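Kvido Machala

Kvido Machala is a television presenter, quiz host and former radio announcer. He is best known for hosting the afternoon word game Fair Exchange and, later, the late-evening talk programme The Setby Hour.

Early life

Machala was born in Batley, the younger of two sons. His father repaired sewing machines and his mother taught piano from the front room of the family home. The family moved to Setby when he was six, and he went to school there until he was 18. He was a poor student by his own account, doing well only in English and geography, but he read the morning notices over the school loudspeaker for three years and was twice asked to stop adding his own material.

After leaving school he worked in a carpet warehouse and then as a junior clerk at Fakhoury, a furniture importer. He kept the clerk's job for 26 months. During this time he began reading the late bulletin on hospital radio, at first one night a week and later four.

Radio career

Machala's first paid work in broadcasting was a Saturday breakfast shift on a local station in Setby, which began at 5 a.m. and had a very small audience. He was moved to the weekday mid-morning slot when the regular presenter left, and stayed in it for seven years. The programme mixed records, phone calls and a spelling contest in which callers competed for a tea towel. The contest became the most popular part of the show, and recordings of it were later sold on cassette to raise money for the hospital station.

It was through the spelling contest that he met the producer Munther Aoun, who was looking for a host for a low-cost television quiz. Aoun had already seen several established presenters for the job. Machala's screen test was made without an audience and lasted 40 minutes, much of it taken up by a disagreement over the rules.

Fair Exchange

Fair Exchange began in April as a trial run of ten programmes. Two contestants swapped letters with each other in order to build the longest word, and could refuse a swap at the cost of a turn. Machala kept the score himself on a blackboard for the whole of the first series. An electronic scoreboard was brought in for the second, although he went on using chalk during the final round.

The programme was renewed and ran for more than 300 editions. Its theme tune, a short piece for clarinet and bass, was written by the station's own music department. Reviews in the early years were mixed, with several critics finding the pace slow. Machala was generally praised for his handling of nervous contestants. He left when the programme was moved to a morning slot and shortened to 20 minutes, and it ended one series later under a different host.

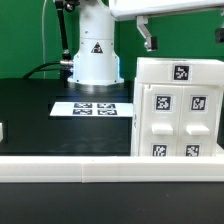
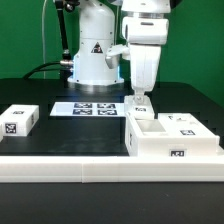

Munther Aoun later disputed the usual account of the departure, saying that Machala had asked to go well before the change of slot and had only been persuaded to stay until the end of the series. Machala has never given a full version of events. In a radio interview he said that both reasons were true and that he could no longer remember which came first.

The Setby Hour

After a year away from television Machala returned with The Setby Hour, a talk programme shown at 10.30 p.m. It was made by Collov, the small production firm that Aoun had set up, and recorded in a converted corn exchange before an audience of 80. Each edition had one guest and no music. Guests were asked to bring an object from their childhood home, and the conversation usually started there.

The programme ran for five series. It was cheap to make and sold well abroad, where it was often cut to half its length. A planned sixth series was dropped when the corn exchange closed for roof repairs. Machala turned down an offer to move the programme to a larger studio, arguing that guests spoke more freely in a small room.

Later work

Machala returned to radio after The Setby Hour and presented a Sunday programme of listeners' letters. He has also narrated documentaries on canals, seaside piers and the wool trade, and recorded several audiobooks. His memoir, Any Advance on Seven, takes its title from a phrase he used in the final round of Fair Exchange. It covers his life up to the end of the quiz and does not deal with his later programmes.

He made a single return to Fair Exchange for a charity edition, taking part as a contestant. He lost by four letters.

Personal life

Machala lives near Setby with his wife, a retired optician. They have one daughter. He is a keen bell-ringer and has been president of the Batley brass band, in which his brother played the cornet.

Television programmes

Fair Exchange (host)
The Setby Hour (host)
Down the Cut (narrator)
End of the Pier (narrator)

See also

Television quiz programmes
Hospital radio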